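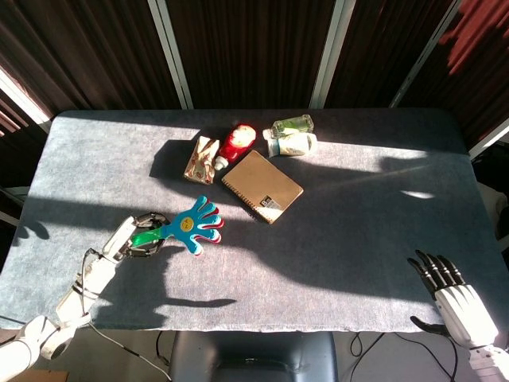
Software sync, perception + control

11th April, Lurnton room. Notes typed during, tidied a bit after. Shout if something is wrong.

Present: control, perception, planner, tooling. Hundau side dialled in, dropped off before item 4.

1. Last actions
Planner restart bug closed. Log rotation closed. Hand-eye calibration script still open, carried over again. Has been carried over since December, needs an owner who has the time.

2. Perception
Main topic. Direct sun across the felt is hurting segmentation. Bright bands at the far half, deep shade at the near half, exposure can't hold both. Arm shadows on the cloth are coming out as objects. Clapper worst, the shadow under it is hand shaped and the hand detector fires on it.
Went through the 247 labelled frames. Agreed false hands are mostly shadow, not the other gripper.
Clear bottle with the green label and the white bottle get merged into one mask when they lie that close. Red squeeze bottle fine. Notebook fine unless the shadow line crosses it, then it splits in two.
Suggestion to just draw the curtains better. Perception against, the model has to cope with daylight anyway. Left it: curtains as they are, add shadow augmentation to the training run and look again.
Depth filter on the cloth plane as a stopgap. Anything flat to the table is not a hand. Cheap, do it now.

3. Control
Grasp on the clapper handle: force limit in the config and force limit in the driver are two different numbers. Driver wins silently. Should be one place. Until then config loader to print a warning.
Left arm command queue backing up when the planner replans fast. Cap the queue at 5, drop oldest. Some worry about jerk on the drop, control to check the smoothing handles it before merge.
Idle arm: agreed it keeps a fixed rest pose by the near edge and planner treats it as a static obstacle. Currently planner re-reads its joints every cycle for no gain.

4. Planner
Timeout is 90 ms, gets hit when the target is among the things at the far edge. Wants to try seeding from the last good path. No objection. Behind a flag please.
Discussion on whether approach direction should know about lables facing up. Parked.

5. Tooling
Drasness (replay viewer) now opens the new logs. Timestamps out by one frame between head camera and joint states, known, fix in review.
Bhatia branch: 7 tests failing, all the same missing fixture. Don't merge over it.
Request for a button to jump to next detector disagreement. Everyone wants it. Goes in after the timestamp fix.

6. AOB
Whoever changes the camera exposure by hand, write it in the run notes. Two runs now can't be compared.
Cable slack on the arms to go on the startup checklist, software stop won't help if one snags.

Actions
Perception: plane filter, shadow augmentation, numbers on the merged bottles
Control: single force limit, queue cap, smoothing check
Planner: path seeding behind flag, static rest arm
Tooling: timestamp fix, fixture, then the jump button
Unowned: hand-eye script. Will be asked again

Next one same room, same time. Perception first on the agenda so we dont run over.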